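Rules Every Robot Should Follow

Did you know that robots have rules? They really do! Your school has rules about running in the hallway, and a robot has rules about how fast it can swing its arms. People who build robots write these rules down in long documents called standards, so that everyone can agree on what "safe" means.

Rule one: practice first! Before a robot tries a new job near people, it can practice in a simulation. A simulation is a pretend world inside a computer, a bit like a video game. If the robot drops a block in there, no toes get squashed! The team at Sornum asks for 2000 practice tries in the computer before a real arm gets to move.

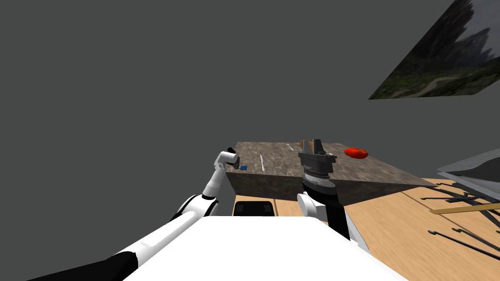
A robot's-eye view of a simulated table. Can you find the blue block?

Rule two: keep your space. Robot arms are strong, and they don't always notice a hand in the way. Around many big factory robots there's a fence, and if somebody opens the gate, the robot has to stop. Other robots work right next to people, so they have to move gently and stop if they bump into something.

Rule three: there must be a stop button! It's usually big and red, and it has to be easy to reach. (Please don't press one just for fun, though. Somebody has to check that everything is safe before the robot starts up again.)

Valentin Stöckli checks robots at Sornum, and he has a list of 52 questions for each one. Are the cables tucked away? Can the fingers pinch? Does the arm stay put when the power goes off? If even one answer is wrong, the robot goes back to the workshop and he starts again from question one!

Try it yourself: ask a friend to be the robot, then write 3 safety rules for picking up toys. What should your robot do if the cat walks by?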